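Faltell Home Notes
How to Sort and Pack Wrapped Snacks for a Trip or a Care Package
Feb 29, 2024

Single-serve snacks take up more room than they should. They arrive in different shapes, they slide around, and the soft ones get crushed under the heavy ones. This page covers how to sort a mixed pile and pack it so that it stays in order until the last packet is eaten.

Time needed: under an hour for a full box
Difficulty: easy

What you need

A clear table, or any flat surface at a comfortable height
A thick cloth to cover it
One shallow box or tin with a lid
Two strips of stiff cardboard for dividers
A marker and a few plain labels
A kitchen scale, if you are mailing the box

Step 1. Set up the surface

Spread the cloth over the table before you open any bags. Slick wrappers slide on bare wood and end up on the floor. A cloth with some nap to it, such as velvet or a folded towel, holds them where you put them. It does not need to be perfectly smooth.

A bedroom table works as well as a kitchen one. Keep chocolate out of direct sun while you work. If the table is by a window, draw the curtains or sort the chocolate first and move it to the shady end.

Step 2. Empty and check

Take everything out of its outer bag. Look at both ends of each packet, where the crimped seals are. Set aside anything with a split seal, a pinhole, or a corner that has been folded hard enough to crack. Eat those now or throw them out.

Check the dates at the same time. On long narrow packets the date is often on the flat flap at one end, and it can be hard to read on shiny film. Tilt it to the light.

Step 3. Sort by shape first

Most people sort by flavor. Shape matters more for packing. Make these piles:

Long and narrow packets
Flat bars
Small pieces in thin, clear wrappers
Anything puffy

Within each pile, put the earliest dates on top.

Step 4. Place the dividers

Cut the cardboard to the inside height of the box. One strip goes across the short side to make a section for long packets. The other splits what is left in two. Tape is optional. We used a Zelby tin that holds its dividers by friction alone.

Step 5. Load the box

Stand the long packets on end, top seal up, close enough that they hold each other. Do not fold the bottom flap under, as the fold can open the seal. Let it lie flat against its neighbor.

Bars go in on edge, like files in a drawer. Small pieces fill the third section. Puffy packets go in last, on top, with nothing over them.

Step 6. Weigh and label

Ours came to 263 grams before the tin. Write the earliest date on the label and stick it to the lid.

Storage

Keep the box closed and somewhere cool. Chocolate should be used before summer, so a box packed now is best finished by May. 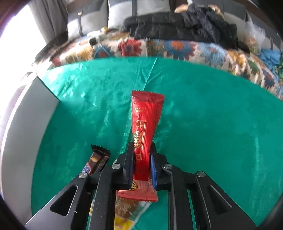
Red packet held upright, with a chocolate bar at left, on a teal-green cloth.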